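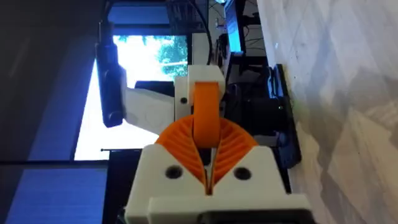

The wrist camera on the Clumari arm had been drifting for a while before I did anything. I kept correcting for it in software, a couple of pixels one week, a couple more the next, and then one evening the correction was bigger than the thing it was meant to correct and I gave in and took the gripper apart.

This is mainly a record so I can do it faster next time. Kiều Tô asked me to write it up as well, as she has the same arm at her place in Wirnumdale and hers has begun to click.

The first job is to park the arm properly. I used to just switch it off and catch it, which is bad for the gears and not great for my knuckles. Now I send it to a low pose with the gripper close to the table, put a folded tea towel under it and cut the power. Then I pull the plug out of the wall too. The supply holds a bit of charge and the arm can twitch once after you think it is dead.

Fingers next. Mine are the orange fin-ray ones, the sort with slanted ribs inside that wrap round whatever you push them against. They are printed in a soft filament and they wear in a way you don't notice. The ribs nearest the tip go first. They don't snap, they get a pale crease where they fold, and after that the finger bends there first and the tip turns in early. Hold the finger up to a lamp and squeeze it and you can find the crease easily enough. I had one good finger and one tired one, and the pair was closing off centre. I'd been blaming the camera for that as well.

I printed two new ones so they would match. Khôi Tăng says you can swap a single finger if the other is under a month old. I've tried that and ended up doing the second one a week later anyway.

Printing notes, for Kiều: dry the filament overnight, even if it came out of a sealed bag. Go slow. Print the finger flat on its side so the ribs come out as continuous lines. I had 22 ribs' worth of stringing on the first attempt and spent longer trimming with nail scissors than it took to print the second, which was clean. The reel was from Hodau and it has been fine. The cheap one I had before was stiffer and the fingers would not wrap round anything smaller than a mug.

With the fingers off you can get at the linkage. It's an orange part as well, rounded, and it goes up through the white bracket. Mine had worn slightly oval at the screw and that was where the click came from. I can't say whether Kiều's is the same, but it's where I would look first. You can feel it if you hold the bracket in one hand and rock the housing with the other. There should be nothing. I had enough movement to see.

I did try the washer trick first. Tuấn Lại put a thin nylon washer either side of his and says it has held since last September. On mine it took out the rocking but made the joint tight at one end of its travel, and the motor got warm, so I took the washers out again and printed a new part in the harder orange. It took a bit of work with a round file before it slid through the bracket without catching. Take off less than you think and try it often. I spoiled one by being impatient.

Screws: all the short ones in the housing go back with a dab of the weak threadlock. Use the weak one. The threads are cut straight into the plastic and if you use the strong stuff the thread comes out with the screw. Tighten until it stops and then leave it alone. If a hole has already gone soft, a sliver of matchstick will get you through a week or two, but plan on printing a new housing.

The cable deserves more care than I used to give it. It wants a loose loop at the wrist, big enough that the last joint can turn all the way both ways without pulling. I had mine tied down neatly and it looked very smart, and every time the wrist went past a certain angle the cable tugged on the connector. That was most of my camera drift, I think. It's now held with one soft tie and nothing else. Thu Nghiêm came round and told me it looked untidy. She is right and it's staying.

Then check the clamp on the base, even if you haven't touched it. My table has a smooth top and the mount creeps. I put a pencil mark beside it and look at the mark before every session.

After all that you need to calibrate again. Close the gripper on nothing, zero it, open it fully, save. Then the camera board: I take 29 poses, mostly tilted, with a few close in where the fingers show in the corners. I keep the blind down for this bit. With daylight coming in behind the arm the exposure hunts up and down and the board washes out in half the shots. I did the whole thing twice before I worked that out.

The job took roughly 2 evenings, with the printer going in between. I ran the pick-up routine afterwards with the wooden blocks and it dropped one, which was a block I had sanded too smooth anyway. The tips meet in the middle again.

Still on the list: a spare connector for the wrist, another reel of the orange, and the elbow, which has a faint grinding noise when it comes down slowly. Yesenia Ccori thinks it's the grease. I've got a tub of the stuff Đặng recommended and will open the elbow up when I next have a free weekend. If anyone has done that joint already, please tell me which way round the spacer goes before I find out for myself.

Filed under: Workshop, Robot arm, Repairs
447 views | 2 comments | Share this post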